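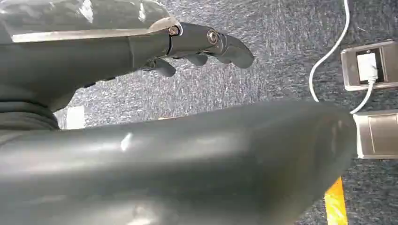
**Ticket 866 – outlets by the floor, carpeted room, Ullcombe office**
Status: open (was closed, reopened)
Reported by: Radu Ene
Priority: normal, would like higher

**Problem**
Low outlets on the carpet side go dead. Not all at once. Lamp and the Holus charger drop out together, printer stays on. Comes back by itself after a few minutes, or doesn't. First noticed early October when we moved the desks.

**Tried so far**

- Reset the breaker. It wasn't tripped, reset it anyway. No change.
- Different lamp, same thing.
- Charger moved to the kitchen, ran all afternoon no problem. So not the charger.
- Pulled the power strip out completely, lamp straight into the wall. Went off after 51 minutes.
- Checked for a wall switch that might control that run. There's one behind the filing cabinet, had to shift the cabinet to get at it. Does nothing I can see.

**9:40 am** – Preda (building desk) replied: "please confirm the outlets are not overloaded." They are not overloaded. A lamp and a charger. Asked for an electrician.

**11:15 am** – Off again. Pushed the lamp plug in harder and it came back. Pulled it slightly, off. So a loose contact in the outlet?? Plug slides in with almost no grip. Charger plug the same. The printer outlet grips properly.

**11:30 am** – Felt the cover with the back of my hand, not warm. No smell, no marks. Breaker for that run is now OFF and taped, note on the panel door. Printer is on a different breaker so it still works.

**1:05 pm** – Preda closed the ticket as "resolved by user." It is not resolved, I turned the power off. Reopened.

**2:20 pm** – Called them. Juvamau does the electrical for the building, earliest visit is in 6 days. Told them that's ok as long as the run stays off. Please nobody flip it back on to charge a phone.

**For the electrician**

- Breaker is number 9, label on the panel says "store rm" but it isn't the store room. Label is wrong, needs redoing
- Replace the worn outlets on that run, all of them, not only the one I complained about
- Check the wires behind while the covers are off. If they're just pushed into the back I'd rather have them under the screws
- Find out what the switch behind the cabinet does. If the lower outlets are half switched that might be teh other half of this
- Carpet goes right up to the wall, please put something down before opening the boxes

**In the meantime**
Lamp is on the far desk, charger stays in the kitchen. No extension cords across the doorway – somebody did that last time and the door chewed through the jacket, cord is in the trash now.

**3:50 pm** – Preda confirmed the visit, no time given. Asked for morning. Cabinet still pulled out so they can reach the swich, will push it back after.

Leaving open.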